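Ticket: Zullutmont 3 commuter motorcycle, cluster resets when the front brake is used
Opened by: Dirk Bosman
Status: Open, waiting on parts desk at Mertens

First entry

Bike has 1,178 miles on it. Instrument cluster blanks and restarts when I pull the front brake lever, but only with the headlamp on high beam. Trip meter goes to zero each time. Clock too. Engine keeps running and never stumbles.

The Pesel dealer had it on Friday and said "software." They flashed the cluster, charged me for the flash, and it did the same thing before I was out of their lot. I asked which version it had before and which it has now. They couldn't say.

Reply from Mertens support

Please confirm the battery is healthy and that no accessories are fitted. Low voltage is the usual cause of cluster restarts on this model. The October update improves this.

Second entry

No accessories. Battery passed a load test at a shop that doesn't sell Zullutmont and has no reason to be kind to it. I don't see how a weak battery would restart the dash and leave the fuel injection alone, but fine, it's ruled out.

Pulled the headlamp unit. The brake switch wire and the cluster feed run in the same sleeve behind the steering head. With the bars at full left lock the sleeve is tight. With the bars straight I can get the reset by pushing on the sleeve with one finger, no brake lever involved. 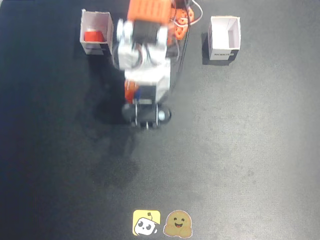 Attachment 1: arm and wiring from overhead, dark mat.

Reply from Mertens support

Thank you. Pressing on the harness is not an approved test. Please have the dealer repeat the software update and clear stored codes.

Third entry

There are no stored codes. I had them read before the first flash and again after. I'm not paying for the same flash twice.

Moved the sleeve to the other side of the bracket to get some slack and rode 72 miles, plenty of it on high beam. One reset, over railroad tracks. Before that it was every stop. So it's better — not fixed, and I wouldn't call a zip tie a repair.

What I want is the part number for the front sub-harness and a straight answer on whether the Zastodlow plant changed the routing on later bikes. The one on the showroom floor looks longer to me, but they wouldn't let me take the cowl off to check. Also, the 1,000 mile service sheet has "harness routing inspected" ticked. I'd like to know who inspected it.

Reply from Mertens support

Part number requested. Routing question passed to the technical desk. Ticket stays open.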